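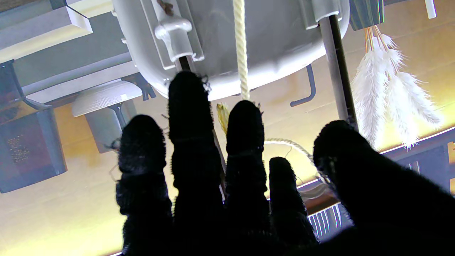 Hanging Display Checklist: Front Room and Stair Landing

Site: Grollia, upstairs showroom
Checked by: Iara Cabral
Second check: Hedvika Ševčík
Month: February
Start: 8:15 a.m., before opening

Mark each line OK, FIX or N/A. Write a comment for anything marked FIX. A line left blank counts as not checked.

Section 1. Overhead fixings

1.1 Ceiling hooks tight, no movement when turned by hand
OK

1.2 Ceiling around hooks free of cracks or stains
OK
Comment: Old hairline near the window has been painted over. Mark it with pencil at both ends next time so we can see if it grows.

1.3 No more than one item per hook
FIX
Comment: The hook by the landing door had a basket and a wreath on it. Wreath taken down and put in the back room. Žofie to find a place for it.

1.4 Spare hooks closed off or removed
OK

Section 2. Ropes and cords

2.1 Twisted rope, cream: check full length for worn strands, then the knot at the top
OK
Comment: Some fuzz on the lower part from people touching it. Strands are whole. The end needs whipping again before it opens up any more.

2.2 Thin pale cord: check for fraying and for sag
FIX
Comment: It hangs in a curve and is hard to see against the light. Not carrying any weight, so no load problem, but a sleeve or a bag strap could catch on it. Take it up or take it out.

2.3 Knots retied if slipped
OK

2.4 Rope ends clear of the walkway
OK

2.5 No rope or cord tied to a lamp, pipe or sprinkler
OK

Section 3. Poles, clips and brackets

3.1 Dark metal pole with gray sleeve: pole steady, sleeve not sliding
OK
Comment: Pole sits at a slant. The display plan calls for that. Hedvika pushed on it from both sides and it held.

3.2 White plastic clip with knob cap: cap snug, no white stress marks or splits at the corners
OK
Comment: Finger tight only. Do not use pliers on it. We broke one last spring and Zerar took weeks to send another.

3.3 Short dark rod below the clip: seated, not bent
OK
Comment: Stays in place with a light tug. Wiped down.

3.4 White plastic body: no cracks on the rounded underside, nothing dripping or stuck to it
OK
Comment: Look at it from below with a flashlight. The gloss hides fine cracks if you look straight on.

3.5 Wall brackets on landing, two screws each
FIX
Comment: Left bracket is short a screw. The hole in the plaster is too wide for the same size. Štefánia has the larger anchors and will do it after closing. Keep the bracket empty until then.

Section 4. Dried and feathery material

4.1 White plumes on the orange-tan stems: shake lightly, check for shedding
OK
Comment: Light shedding onto the cloth. Acceptable. Do not spray with hair spray. The old instruction sheet said to, and that sheet should be thrown out.

4.2 Stems tied firmly at the top
OK

4.3 Plumes clear of bulbs and heaters, at least 2 feet
OK
Comment: Measured with the tape. The spot lamp on the track had been turned toward the plumes. It has been turned back and the screw tightened.

4.4 Loose bits and dried leaves picked off ropes
FIX
Comment: A small yellow-green tuft near the bottom of the cream rope. If it belongs to the display it should be wired on. If it fell there, bin it. Asked Blažena, waiting to hear.

4.5 No mold, webs or insects
OK

4.6 No candles or open flame within the display area
OK

Section 5. Head height and reach

5.1 Lowest point of each hanging item above the marked line, or placed over a table
OK

5.2 Nothing a small child can pull down from the floor
FIX
Comment: The landing basket can be reached from the second stair. Raise it by 7 inches or swap it with the one over the counter. Swapping is quicker.

5.3 Stair rail free of garlands at the grip
OK

Section 6. Lights, outlets and floor

6.1 Extension cords taped or run along the wall
OK

6.2 No cord under a rug
OK

6.3 Floor swept below dried material
FIX
Comment: Swept during the check. It had been left from the day before. Add to the closing list.

6.4 Fire extinguisher in place, tag readable, nothing stacked in front
OK
Comment: Boxes of Kosasico ribbon were close to it. Moved to the shelf.

6.5 Exit door opens fully
OK

Section 7. Ladder and tools

7.1 Step ladder feet have rubber on all legs
OK

7.2 Ladder locks open
OK
Comment: Stiff. Vlček oil is in the lower drawer, one drop per hinge.

7.3 Second person holds the ladder for any work above the fourth step
OK

7.4 Tools counted back into the box
FIX
Comment: Small wire cutters missing. Last signed out by Blažena.

Open items

1.3 Find a place for the wreath. Žofie Krajčí.
2.2 Take up or remove pale cord. Iara Cabral, today.
3.5 Larger anchor and screw, left bracket. Štefánia Machala, today after closing.
4.4 Decide on the yellow-green tuft. Blažena Machala.
5.2 Swap the two baskets. Hedvika Ševčík, before opening.
6.3 Add sweeping to the closing list. Iara Cabral.
7.4 Wire cutters. Blažena Machala.

Notes for the next check

Start with the landing while it is quiet. The front room takes longer, mostly on account of the ropes.

Line 3.4 is new on this form. It used to be part of 3.2 and people were checking the clip and skipping the rest.

Change line 4.3 to say which lamp. There are 5 on the track and only the end one can be turned far enough to matter.

Keep finished forms in the green binder, newest in front.

Finished 9:05 a.m.
Initials: I.C. / H.Š.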